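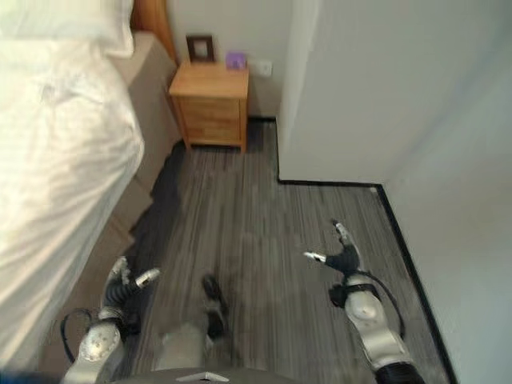 *Coming up the side of the bed toward the nightstand, both arms out in front.*

I have made a great many beds in my life, and until I started spending my afternoons in the practice bedroom at Tisside I would have told you there was nothing in it worth writing down. You pull up the duvet, you smooth it, you set the pillow where it goes, and you get on with your morning. Then I was asked to do it through a humanoid robot, standing in the next room with a headset over my eyes and a controller in each hand, and I found out how much I had been doing without ever noticing (my mother, who taught me, would have enjoyed this very much).

I want to make an argument in this piece, and I'll try not to take too long getting to it, though my friends will tell you I generally do. My argument is that the people who show robots how to do household work should be people who have done a lot of household work, and that they should be given time to do it slowly and a bit untidily, the way it really gets done in a home. At the moment the work tends to go to whoever is youngest and quickest on the controls. I understand why. I think it's a mistake all the same.

Let me start with walking up to the bed, because that's where I first changed my mind about something. When I began, I thought of the walk as the part before the task. I would hurry the robot along the side of the mattress with its arms any old how, and only begin to concentrate once I had stopped and was facing the thing I meant to pick up. Our practice room has one of those narrow aisles every bedroom seems to have, with the bed on one side and a piece of wall sticking out on the other, and the nightstand tucked back in the alcove beyond. It is a perfectly ordinary gap. I go through one like it at home every night in the dark, in my socks, carrying a glass of water.

Through the robot it is a different matter. You look down and there are two silver forearms in front of you that are yours and aren't, and a loop of cable on the outside of each, and you realize that your hips have no idea where they are. At home I turn a little sideways. I let the back of my hand brush the bedding so I know how close I am. I have done that for so long that I'd never have put it in a list of instructions, and indeed it wasn't in the list I was given, which said "approach nightstand" and left it at that!

So I slowed down. I began bringing the arms forward early and keeping the hands soft, and I let myself take the walk as part of the job. My runs got longer. For a while that showed up as a black mark, since the sheet we filled in had a column for seconds and no column for anything else. I did 62 runs of that one approach in September, and I would guess the first 20 were of no use to anyone. I was showing the robot how a nervous person walks. The later ones I'm rather proud of.

And here I come to the thing I'd most like the people who plan this work to think about. A machine that learns from being shown will learn all of it. It takes the reach and the grip, and it takes the fidgeting too, the pause while the operator scratches her nose, the odd little swing of the left hand that I picked up somewhere around my second week and passed along faithfully until somebody pointed it out. Anybody who has raised a child knows this feeling. You teach them to tie their shoes, and along with the knot they learn the sigh you make when you bend over.

The usual answer to that is to clean everything up. Keep the fast runs, throw away the hesitant ones, and show the robot the same tidy motion 400 times until it has it by heart. I've heard this said by people I like, and they aren't foolish. If what you want is a part moved from one tray to another, I expect they're right, and I'll happily leave them to it.

A bedroom isn't a tray, though. The duvet hangs differently every single morning. Some days it barely comes over the edge and some days it's halfway to the floor in great soft folds, and the folds are exactly where a foot or a finger gets caught. The little box on the nightstand has been nudged over by somebody looking for their glasses. The picture is leaning against the wall, the way we've all got one leaning somewhere because we never bought the hook, and if you reach across it for the box you had better know it's there. A person who has dusted a lot of nightstands doesn't reach across. She comes around from the side, and she couldn't tell you why unless you made her stop and think about it. I want that in the runs. I want the coming around from the side, even if it costs four more seconds.

Before Tisside I cleaned rooms for more than 25 years, a good part of that at a small hotel in Gresbridge, and I was trained there by a woman who never once explained anything. She would do one room while I watched, then we'd do one together with her hands over mine on the corners of the sheet, and then she would go and stand in the hall. I've thought of her often this year. We do a version of the hands-over-mine part with the robot as well. For the nightstand drawers we switch the arm to where it goes limp and can be led about, and I stand next to it and take it by the forearm and walk it through the pull. I like this better than the headset, I'll admit. I can feel when I'm asking for something awkward because my own wrist complains. With the remote setup I feel nothing at all, and I have to look for the trouble with my eyes, and my eyes are not what they were.

The two ways teach different things, I believe, and I'd be sorry to see either one dropped for the sake of a simpler schedule. Leading by hand is good for small, close movements with some push or pull in them. Driving from a distance is the only way I know to show the whole body going somewhere, feet and all. The Gosico people, who came to look at our setup in the fall, seemed to feel one must win out in the end. I don't see that one must. I learned to cook from my aunt's hands and from a book, and I burned things with both.

There's a fair objection, and I don't want to skate past it. I'm being paid to show a machine the work I used to be paid to do. My sister put this to me over supper, not unkindly, and I didn't have a good answer for her, and I'm not certain I have one now. What I can say is that the work is going to be shown by someone. If it's shown by people who think of it as nothing much, the machines will do it as if it were nothing much, around the beds of people who are old or ill and who will have to lie there while it goes on. I'd like somebody to have taught it to mind the bedding. I'd also like the somebody to be paid properly and asked her opinion, and on the second of those, at least, Tisside has been better than any hotel I ever worked in.

If I could change one thing it would be that sheet with its column for seconds. I'd add a space beside it, a wide one, where the operator could write down what she was minding as she went: the corner of the wall, say, or the hem of the duvet, or the leaning picture. Most of us know a good deal more about this than we've ever been asked to say. I filled in the margins of mine for a month in pencil before anyone noticed, and they've told me since that they would like me to keep doing it.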